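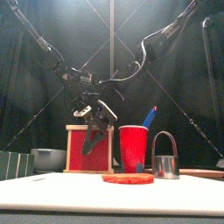
## 4.2 Disposición de objetos sobre la mesa

1. Despeje la superficie y pase un paño seco antes de colocar nada.
2. Sitúe la caja roja a la izquierda del centro, con el panel rojo de cara al borde delantero.
3. Coloque el vaso rojo a la derecha de la caja y meta en él el rotulador azul, con la punta roja hacia arriba.
4. Deje el cubo metálico a la derecha del vaso, con el asa levantada.
5. Ponga el disco rojo anaranjado plano sobre la mesa, delante del vaso. Separación mínima respecto al borde: 80 mm.

> **Nota.** La olla gris permanece a la izquierda, en parte detrás de la caja.

> **Precaución.** No llene el cubo ni la olla. El juego Narkerum se usa siempre vacío, salvo el vaso.

## 4.3 Disposición en hilera

Deje libres unos 20 cm entre la hilera y el tablero blanco delantero. Orden, de izquierda a derecha: cuenco azul claro translúcido, caja rosa salmón, vaso transparente de borde rojo, bandeja rosa translúcida. El vaso va tumbado, con el utensilio rojo dentro y el mango hacia la derecha.

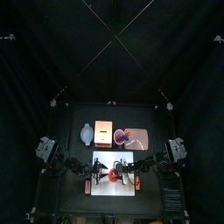
## 4.4 Comprobación

1. Compare la hilera con el orden de 4.3.
2. Corrija las piezas desplazadas más de 16 mm.
3. Anote los cambios en la hoja Asadi y entréguela a Ineke Smits.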